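Print this thread | E-mail this thread

22/11/2024

So I've finally decided to tell you all about my winter coat, because three separate people at work have asked and I keep giving them the short version, and the short version leaves out all the good parts. Get yourself a cup of something warm!

The coat was made in 1979. I know that because there's a paper tag tucked inside the pocket, with the year written in brown ink and the word Kirkenus stamped under it. I paid 30 dollars for it at Bridance, the secondhand place by the old ferry landing, and I've worn it every cold season since I was a student.
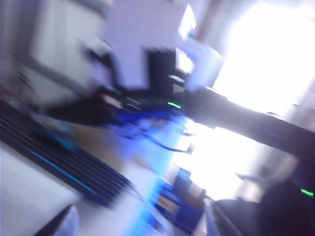 Last January the lining gave up. It started with a little hole under the left arm, which I ignored (as you do), and then one morning my whole hand went down the sleeve and came out somewhere near my hip. I wore it like that for weeks, losing bus tickets and lip balm into the hem.

I thought about buying a new one, I really did. I went into Fukov and tried on all kinds of things, and they were perfectly nice coats, but they felt like wearing a sleeping bag. My old one is heavy in the shoulders, a bit like having somebody's arm around you. 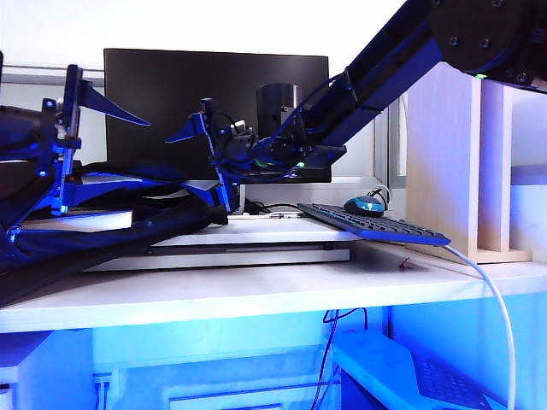 Mending dark cloth is a job all by itself, so let me pass on what I learned the slow way. Use a thread one shade lighter than you think you need, work in daylight, and please shake the thing out and lay it flat before you start. A black bag or jacket crumpled up on a desk, like the one there, is all folds and shadow, and you could hunt for a seam in it until supper. I pin mine to an old bed sheet first - white, so the edges show.

The first time I skipped the sheet and sewed a pocket shut. Twice. 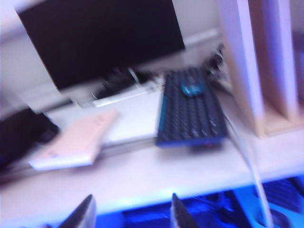
For the new lining I went to Atallah, the fabric shop, and stood in front of the satins far too long. I'd planned on plain gray. I came home with a rusty orange that makes me happy every single time I hang the coat up.

Putting it in took me 21 evenings, with the radio on and a lot of unpicking. A good tailor would have had it done in no time, and if you can afford one I'd say go for it! But I liked having something to come back to after the dishes.

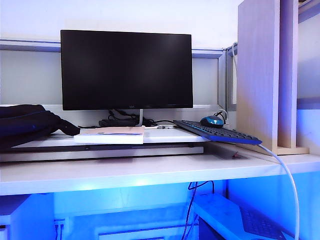

The buttons are the last thing left. Two of the originals are cracked, and I have a jar of 7 that nearly match, so I've been moving them up and down the front trying to decide where the odd ones will bother me least. Bottom of the coat, I think, where my scarf won't catch.

If any of you have saved an old coat, do tell me what you used for the cuffs. Mine are getting thin and I'd like to get to them before the snow does.

Recent threads
- Wool socks, and how I darn the heels
- My grandmother's button jar
- Getting the musty smell out of a thrift store sweater

This site uses cookies to remember your settings. Accept | Learn more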